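6. Recovering from a missed grasp inside a cabinet or shelf

This section applies to arms fitted with the Erside two-finger gripper and the wrist camera. It covers faults in which the gripper closes on nothing, stops short of the target, or touches the furniture during an approach. For faults with an object still held in the fingers, go to Section 7.

6.1 How the fault shows itself

The controller reports a missed grasp in one of two ways:

Code 374 (Grasp Empty). The fingers reached the fully closed position without meeting resistance.

Code 70 (Approach Contact). The wrist force sensor read a load above the set limit before the fingers were told to close.

Both codes put the arm in Hold. The motors stay powered and the brakes are off. The status light on the base turns amber and the task timer stops.

CAUTION: Hold is not a safe state for reaching into the cabinet. The arm can move without warning if a queued command is released. Press the emergency stop before any part of your body enters the work area.

A missed grasp inside glossy furniture is most often a depth fault. The depth estimate depends on matching surface detail between views, and a polished panel has little detail to match. A lamp reflected in the panel is worse, as the reflection shifts when the wrist moves and the software may place it behind the true surface. Code 70 usually follows.

6.2 Before you clear the code

1. Leave the arm where it stopped. Do not press Home. On an arm with its fingers inside a compartment, Home takes the shortest joint path and may drive the wrist into the shelf above.

2. Press the emergency stop. Wait for the brakes to click on at all joints.

3. At the operator station, open Faults > Last Event and write down the code, the joint positions and the force reading. The log keeps the last 2,000 events, but the force trace is kept only for the latest one and is erased when the code is cleared.

4. Open the wrist view. Confirm that the fingers are open and that nothing is held between them. If the fingers are closed on an object or on an edge of the furniture, stop and go to Section 7.

5. Look for reflections on the panel beyond the fingers, and for clear tape, film or labels on the shelf edges. In the view below, the fingers are open with nothing between them. There is a bright reflection on the right half of the panel and more glare at the right end of the tape on the ledge. Treat either one as a possible cause of a bad depth reading. 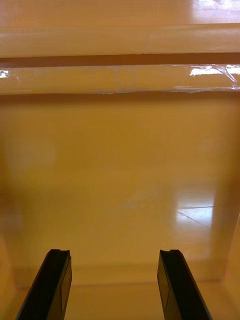
6. Save the wrist view with the event record (Faults > Last Event > Attach View). Service will ask for it.

7. Check the clearance over the fingers and the wrist by eye, from outside the work area. The wrist view does not show the back of the gripper body or the cable loop.

6.3 Backing the arm out

Two people are needed for this procedure. One stays at the emergency stop and does nothing else.

1. Set the mode switch to Manual and the speed limit to 5 percent.

2. Release the emergency stop and acknowledge the reset prompt. The code remains active. This is normal in Manual mode.

3. Select Tool Frame on the pendant. Jogging in Base Frame inside a compartment is not permitted.

4. Jog straight back along the tool axis. Keep the enabling switch in the middle position. Releasing it or squeezing it fully stops the arm.

5. Watch the force reading while you jog. If it rises, let go of the switch. Jog forward by one short press to relieve the load, check for what is touching, and start again from step 4.

6. When the fingers and the whole gripper body are clear of the furniture, open Faults > Clear All.

7. Press Home.

NOTE: If the force reading does not fall to its resting value with the gripper in free space, the sensor needs to be zeroed. See Section 9.2. Do not run a task with an unzeroed sensor.

6.4 Inspecting the fingers

Do this with the emergency stop pressed.

1. Check both fingertips. The edges of the notch must be sharp and free of chips. Replace the fingers as a pair if either one is damaged.

2. Hold each finger near the tip and try to rock it. There should be no play at the mount.

3. Wipe the fingers with a dry cloth. Solvent leaves a film that changes the grip.

4. Clean the wrist camera window with the cloth supplied.

6.5 Correcting the cause

1. Turn off or move any lamp that reflects into the compartment from the camera's approach angle. Moving the lamp to the side usually clears the panel. Dimming it usually does not.

2. Where tape on a shelf edge serves no purpose, remove it. Where it must stay, press down any raised corners and mark the edge as a keep-out strip in the Vanach task editor.

3. If the panel cannot be kept free of reflections, set Depth Source to Taught Surface and teach the panel position by touch (Section 4.6).

4. Reduce the approach force limit to the lowest value that does not give false stops.

5. Run the task once in Manual with no object in the compartment, then once in Automatic at reduced speed.

If Code 374 or Code 70 returns after these steps, take the arm out of service and send the event record and the attached view to the service desk. Do not raise the force limit to get past the fault. An arm at the Cirkcombe test kitchen was run this way in November and bent its wrist flange against a drawer front.

Section revised by Meenakshi Krishnan. Procedure 6.3 checked on the arm by Iason Chatzigeorgiou.

Erside Gripper Set-up and Service Guide | Service desk: contact your Erside dealer | Copyright Erside, all rights reserved | Back to top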